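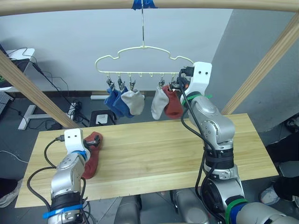

Socks clipped to a hanger suspended from a wooden beam.

Drying Laundry Indoors During the Cooler Months
By Pacita Macapagal, Household Advice Desk
September

Filed under: Home Care > Laundry & Linens

Residents of apartments and small houses frequently dry clothing indoors once outdoor lines are no longer practical. A full load of washing releases a good deal of moisture into a room, and the following guidance is intended to limit musty odors and damp walls.

Select the longest spin cycle the fabric will tolerate. Shake each item firmly before hanging it, and smooth collars, cuffs and waistbands by hand.

Place the drying rack in a room with a window that can be opened, and keep the door to the rest of the home closed. The rack should stand well away from the wall. A small fan directed across the laundry - never upward at the ceiling - will shorten the drying time considerably.

Heavy items such as jeans and hooded sweatshirts should be turned inside out and given double the space. Socks and other small articles are best clipped to a separate hanger, leaving the rails free for shirts and towels.

Clothing must not be draped over electric heaters. Portable dehumidifiers are suitable for rooms of up to 200 square feet in most homes; larger rooms, particularly those over 300 square feet, may require a second unit. Empty the tank before each load.

Wool sweaters should be dried flat on a clean towel and turned once. Wipe condensation from window frames each morning, and leave the window open for a short period after the laundry has been put away.

Contact the Advice Desk | Copyright Craddock Home Services | Back to top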